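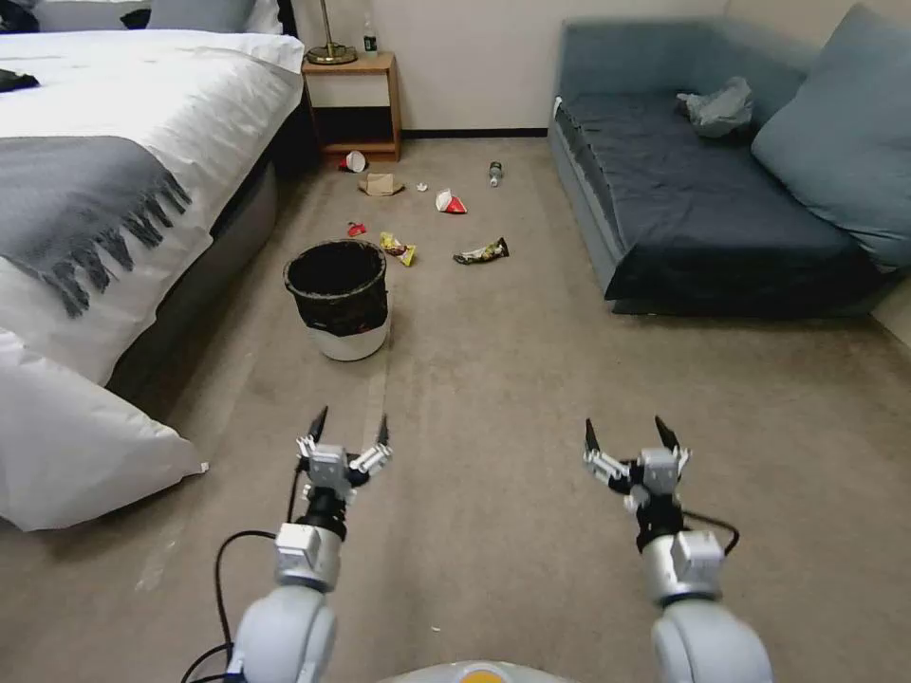

The throw blanket is the parsley of the bedroom. It lies across the duvet, warms one shin, and has to be moved every night and put back every morning. My mother made a bed in 1986 with two sheets and a quilt and went to work.

I own a gray one with a fringe, and it spends its life sliding toward the carpet. The big pillows go down there too – every evening, by hand. Yến Võ paid 320 dollars for hers and won't let anyone sit on it. She sleeps under a coat.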